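Print this page | E-mail this page | 5 comments

Planning with contacts: notes for session 5
Clotilde Millet

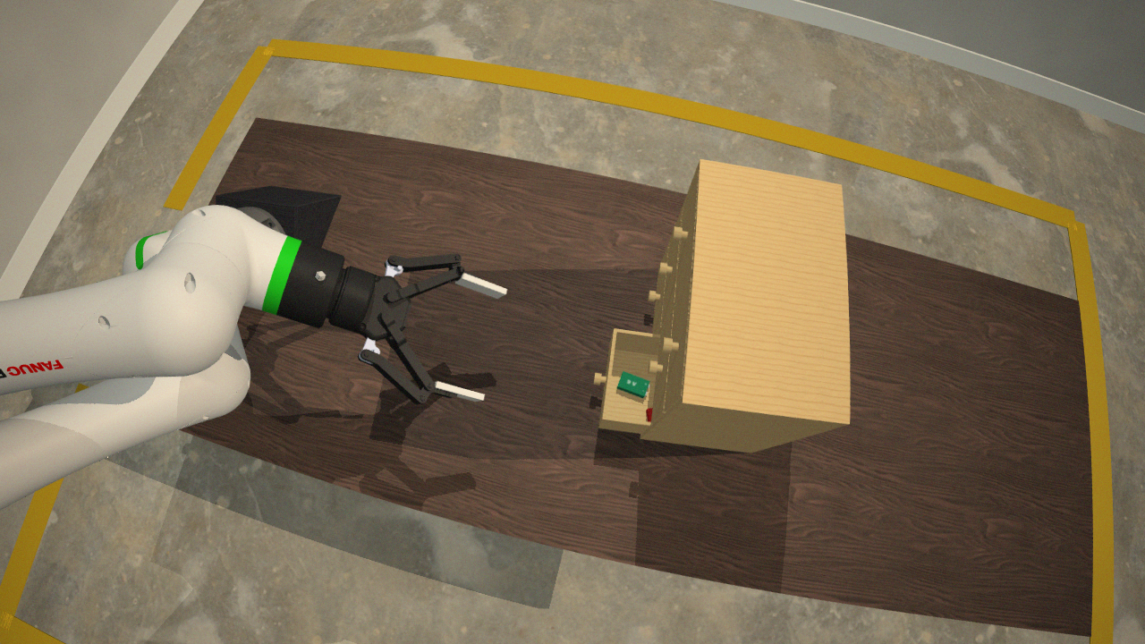
Fig. 1. The dresser task in the simulator, gripper open, bottom drawer partly out.

Right, drawers! I love drawers as a teaching problem, because everybody has opened one and hardly anyone has had to write down how. Last time we got the arm moving through free space and the planner (we're still on Tondance, sorry, the Torres build isn't ready) had an easy life. Now it has to put the fingers near six knobs and a drawer that sticks out, and the drawer moves.

So please split your plan into stages: approach, grasp, pull, let go, back off. In the approach, the drawer front is an obstacle. In the pull, the hand and the knob may touch and the path has to follow the slide - a straight line, in the dresser's own axes. Most of you will mix up the frames at least once. I did, for most of March.

Give the sampler 2,000 tries per stage to start with, and go up to 3,000 only if the approach keeps failing. If it fails after that, look at your collision margins before you touch anything else.

Hand in your plan file and a short note on which stage was slowest. The Edico scripts are in the usual folder.

Share (70)
Search these notes Go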